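Parts rack and work table

A parts rack and work table, sometimes called a sorting corner, is the pairing of open steel shelves with a low or waist-high table where bulky parts can be laid out, looked over and put away again. It is found in repair shops, stockrooms, schools and a good many home garages, and it has changed remarkably little over the years, which will please anyone who inherited an old one and wondered if it was still any use.

The rack
The usual rack is bolted together from slotted uprights, with rows of punched holes that let each shelf go up or down as the stock changes. Diagonal braces keep the whole thing from leaning. Shelves are bent from sheet steel, and the front edge is folded over into a lip, which stiffens the shelf and is a good deal kinder to the knuckles than a raw edge would be. Flat plastic pieces such as license plate brackets are best kept face-up, one layer deep, so the mounting holes can be checked at a glance.
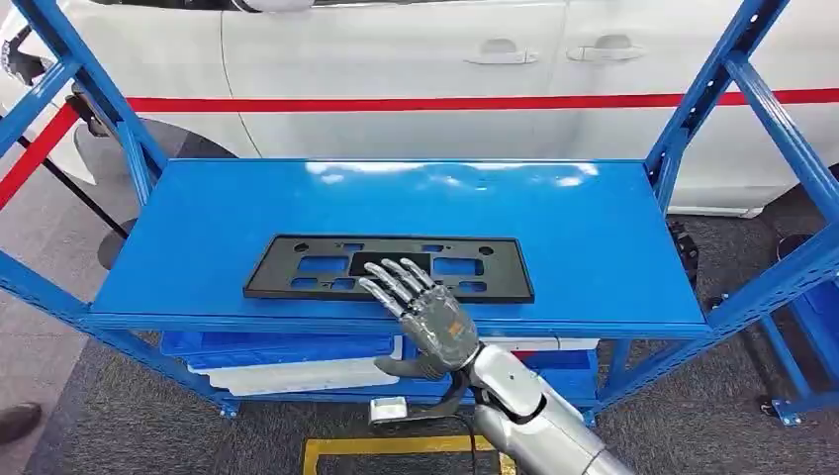 A black license plate bracket on the shelf of a blue steel rack.

In the old Bruvow pattern the shelves were 400 mm deep and painted blue, and blue has stayed a favorite ever since.

The floor and the cart
Many people like to mark out floor space with colored tape, yellow being the most common, so that a cart or a stack of boxes always comes home to the same spot. Tape holds fairly well on short-pile carpet, though it lifts at the corners and wants replacing every December or so.

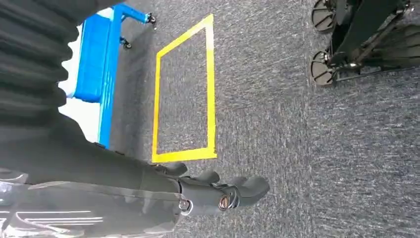

Some carts were made in two heights and could be rolled right up to the rack, which saved a lot of walking back and forth with full arms.

The table
Stainless steel is the traditional top. It wipes clean, it doesn't soak up oil, and a rolled front edge makes it pleasant to lean on. Large stamped metal plates with raised channels should be laid flat along the length of the table, and lighter plastic frames may rest on top of them for a short while – never the other way round.

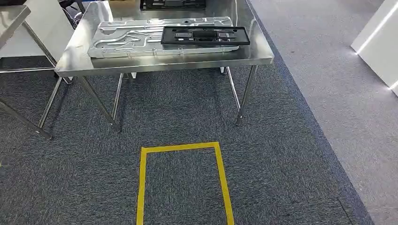 Tubular legs are lighter than square ones and easier to sweep between, but they do need their feet checked now and then. The Hellström table, listed as model 332, came with 3 spare feet in a little paper bag, and the bag was nearly always lost.
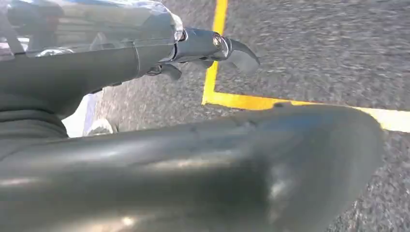

Padex Household and Workshop Encyclopedia, entry 123. Last revised 19 Feb 2009.

Putting away
Large curved or glossy pieces are the awkward ones. They scratch easily, they roll, and they seldom fit any shelf as it was first set up. The customary answer is to give them the lowest shelf with a folded blanket underneath, and to move the shelf above it up a few holes.

See also: Shelf brackets; Slotted angle; Shop carts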